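## Chapter 4: Stirring, Mixing, Dissolving

Before you start. Read the whole chapter once, quickly, then again with the glassware in front of you.

Most beginners stir too hard. Liquid goes up the sides, over the rim, onto the table, and the measurement you took so carefully is gone. Gilles Collet, who ran the teaching kitchen at Mornatberg for years, had his students stir plain water for 8 minutes before they touched a syrup. Dull work. They got good at it.

What you need for this chapter:

- a small clear glass, never more than half full
- a thin metal rod — a long spoon will do in a pinch
- a measuring cup with a spout
- 500 ml of water, room temperature
- sugar, salt, and the cordial from Chapter 3

Key words: **solute**, **solvent**, **saturated**, **suspension**. Definitions in the margin as they come up. Learn them now, they return in every chapter after this one.

A word on the table. Clear a space in the middle and put the glass there by itself. Everything else goes to the back or the sides: jars, boxes, baskets, cups you aren't using yet. You want to see the liquid from all sides and you dont want to be reaching over things.

Hold the rod upright, or close to it. Tip in the liquid, not grinding on the bottom. Small circles. Stop, look, go again.

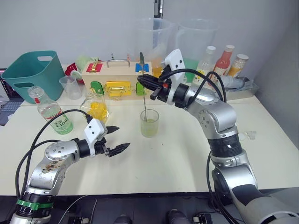 Speed matters less than people think. Slow circles will disolve a spoonful of sugar in cool water, it just takes patience. Warm water is faster — section 4.2 has the table. Write down the time you start and the time the last grains disappear. If grains are still sitting on the bottom after a long stir, the solution may be saturated, so note that too and don't add more.

Rinse the rod between liquids. Every time.

Now section 4.1, plain water.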